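3.2 The bouquet task

By November we had run out of patience with blocks. Every club that visits us at Castcombe starts with blocks, and so did we, and after two months of stacking them the students could do it half asleep. So we let them choose the next task, and they chose flowers. I tried to talk them into pens in a cup (much easier!) and lost the vote.

The task is simple to say out loud. Artificial tulips go into a clear glass vase, one at a time, using two arms that the students drive by hand while everything gets recorded. The students named the left arm Simon and the right arm Dodbridge, and I'm going to use those names from here on, partly to save space and partly because the logs use them too. Each pair of students got 35 tries, and we pooled the lot into one set of 100 clean runs for training. A run counted as clean if no flower left the table and the vase stayed upright from start to finish.

What made it hard was the leaves. A stem on its own is a nice, thin thing to hold, but the leaves stick out in all directions and catch on whatever is already in the vase – usually on the one flower you just got to stand up straight. Our first grasp planner, which came from the Brerkitis starter kit, treated every flower as a plain rod. It did fine on the first stem and got steadily worse after that. Figure 4 gives a feel for how busy the space near the rim gets with several tulips in place.
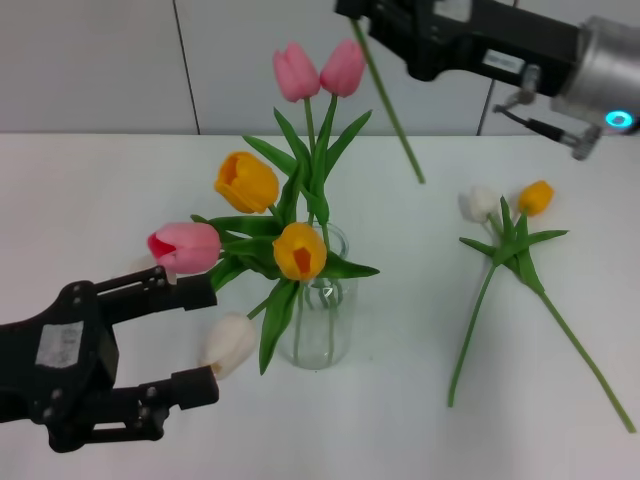
Figure 4. Bouquet task, both arms at work, two tulips still lying on the table.

Why not just have one arm do the whole job? With one arm, our students kept pushing the new stem against the old ones and dragging the vase along with it, and a second gripper close to the bouquet gave them a way to hold things back while the other came in from above.

We trained for roughly 4,000 steps and then stopped, mostly so the next group could have the computer. The students wanted to keep going, and I did too. Results by stem order are in Section 4, along with the runs we threw out and the rules we used for throwing them out.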